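Claruden open day recordings - read me first

Hello, and thanks for downloading. I put this folder together after our open day on Mar 10, 2023, mostly so that the people who came along and drove the arm could find their own runs afterwards. A few of you then asked if you could use the recordings for other things (yes, please do!), so I've tidied it up a bit and written down what I can remember.

What's in it

There are 1,143 short recordings. Each one is a single go at the same job: pick up the red cube and put it on the green platform with the number 2 on it. Some goes end well, plenty don't, and I've left them all in. If you only want the good ones, look at the column called "placed" in runs.csv. It says yes, no or edge. Edge means the cube stayed up but was hanging over the side, and Darius and I argued over quite a few of those, so don't treat that column as gospel.

Every recording has a video, a text file of joint positions and a line in runs.csv with the start time, the visitor number and whether it was a hand-driven go or one of ours played back. Long goes were stopped at 90 seconds. Sorry if yours was one of them - the queue was getting silly by then.

How the day went

We opened at ten and the first hour was very gentle, just a few parents and a chap who wanted to talk about lathes. Then the school group turned up and it didn't let up until we packed away. Ghislain MacDonald did the talking and I looked after the arm. Darius Lukoševičius sat with the laptop and started and stopped every single recording by hand, bless him, so there is often a bit of nothing at the start of a file while he found the right key.

We call the arm Stellum. It's a small black thing made of servo modules, and it has a habit of dipping at the wrist when you ask it to reach too far. You'll see the dip in a lot of the files. It isn't a fault in the video! 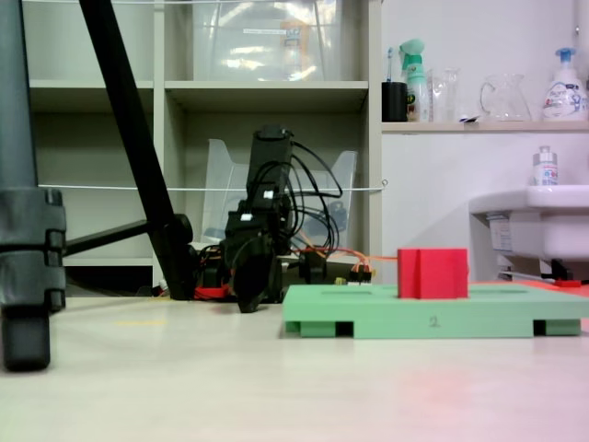 Stellum with the red cube on platform 2.

The platform has slots in the top, and they matter more than I'd expected. If the cube comes down squarely it sits nicely, but if a corner finds a slot it tips and you have to go again. The younger visitors worked this out much faster than the grown-ups did.

Things to watch out for

Runs in the folder "lalus" were made with the older control program, which we'd meant to retire before the day. It logs at 24 readings a second and the newer one (folder "fuchs") logs faster, so please don't mix the two without resampling first.

The clock on the laptop was wrong until lunch. I've corrected the times in runs.csv but not in the file names, so go by the csv.

There's no sound. We had it switched on for testing and then took it out, as you could hear people's names.

A handful of joint files are empty. I've kept the matching videos and put "no log" in the notes column.

Using it

Do what you like with it, for teaching or tinkering or anything else. A mention of Claruden would be lovely. If you were a visitor and want your runs taken out, send me your number from the sticker you were given and I'll remove them in the next version.

That should be up in April, with the empty logs sorted if Darius can find them on the old disk. Ghislain wants to add his slides as well, once he's taken the holiday photos out of them.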